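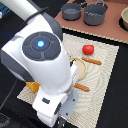 A white robot arm with a blue light, over a woven placemat.

What is a PhD?

You may have met someone who is called "Doctor" but does not work in a hospital and cannot help with a sore throat. That person has probably done a PhD.

PhD is short for Doctor of Philosophy. Philosophy comes from old Greek words meaning "love of wisdom". You can do a PhD in nearly any subject, such as history, maths, music or the study of beetles, and it is still called a PhD.

What do you have to do?

At school, you learn things that other people have already found out. Someone doing a PhD has to find out something new. It can be quite a small thing, but it has to be something that was not known before.

Finding things out carefully is called research. Some people do their research in a laboratory. Others do it in a library, in a forest or by talking to people and writing down what they say.

At the end, you write a very long piece of work called a thesis. A thesis is like a school project, but it can be as long as a thick book.

An example from history

Lesia Vakulenko is doing a PhD at the University of Pellis. Her subject is history and her question is: what did children in the town of Skesmont eat before there were fridges?

To answer it, she reads old shopping lists, school dinner books and letters. They are kept in the town archive, a building where old papers are looked after. The archive has a box of 3000 letters from one family, the Greenbergs of Mill Street — that was the name of the grocer's shop too, Greenberg and Daughter.

Lesia is not allowed to take the letters home. She reads them at a desk, with clean hands, and she makes her notes in pencil. Pens are not allowed in the room because ink can't be rubbed out if it gets on an old page.

Some of the handwriting is hard to read. On a good day she gets through 30 letters. One letter from a boy at boarding school took her a whole morning. It was nearly all about jam.

How long does it take?

A PhD often takes three or four years if you do it full time. Lesia also has a job in a bookshop, so hers will take 6 years. Before starting, most people have already been to university once, and many have been twice.

Who helps?

Everyone doing a PhD has a teacher called a supervisor. Lesia has 2 of them. She meets them once a month and they read what she has written. They ask questions like "How do you know that?" and "Could there be another reason?" Then she goes away and changes the parts that were not clear.

Is there a test?

Yes, but it is mostly talking. In Britain it is called a viva, which is short for the Latin words viva voce, meaning "with the living voice". The examiners read the whole thesis first. Then they sit down with the person who wrote it and ask about it, often for a couple of hours.

Most people are asked to make some changes afterwards, even when they have passed. When those are done, they can be called Doctor.

What happens next?

Some people stay at a university to teach and do more research. Others work in museums, in companies, for the government or in schools. Your own teacher might have a PhD. You could ask.

Words to know

Archive: a place where old papers and records are kept safe.
Research: finding things out in a careful way.
Supervisor: the teacher who guides someone doing a PhD.
Thesis: the long piece of writing at the end of a PhD.
Viva: the talking test about the thesis.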